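Chapter 8
Budgeting for a Disassembly Cell

After reading this chapter you should be able to separate the purchase price of a robot cell from its installed cost, prepare a line-item budget for a small cell, and identify the items that are most often left out of a first estimate.

8.1 The arm is one line in the budget

A first request for funds usually names the arm and little else. The Helombridge plant, which takes in used office computers for parts recovery, submitted such a request in November. It was returned with a note asking for the cost of the gripper, the base, the fixtures, the wiring, and operator training. The revised request ran to 43 lines.

Costs fall into two groups. Fixed costs are paid once and do not change with the product: the arm, its controller, the base, and safety equipment. Product costs recur whenever the work changes, and cover fixtures, gripper fingers, and programming hours. A plant that handles many computer models should expect the second group to pass the first within the life of the cell.

8.2 Fixtures and work surface

Fixtures are cheap singly and expensive in number. Draketberg, a supplier of printed fixtures, quoted the plant $520 for a first plate and $700 for a plate with a revised slot layout. The budget must allow for at least one revision of each plate. A slotted base costs more than a flat table but lets fixtures be moved without drilling. 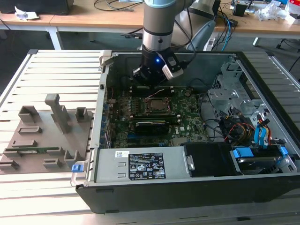
Should fixtures be charged to the capital budget or to operating expense?

Charge the first set to capital, as part of the installed cost of the cell. Later sets belong in operating expense, under the product that requires them.

8.3 Layout of the estimate

Table 8.1 gives the Helombridge estimate in its revised form. Spare gripper parts are entered separately from the gripper, and programming is entered in hours before it is converted to dollars.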